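Sterkwood Block Library: progress report to the Gilbert Fund, June

We've had a wonderful few months! When you agreed to support the block library, our sets were sitting mixed up in cartons and half of them couldn't be lent at all. Today 188 sets are sorted, cleaned and listed, and more than 90 have already been out to a classroom or a family.

Romain Besson reworked the sorting bench in the back room, and it has made a huge difference to how quickly we get through a return (the old trestle is not missed). Blocks go into open metal bins, then get matched by color and length before they're bagged. Ostico gave us a good price on the bags, so we bought 100 with your grant and still have money left for labels.

The long red and dark green blocks are next on our list. They're great for bridges and towers, and teachers keep asking for them.

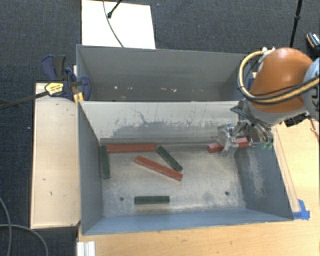 We'd like to have 4 complete sets of these ready before the fall term, with a sheet of building ideas in each bag. Redulon is printing the sheets now, and we'll send you one as soon as they arrive.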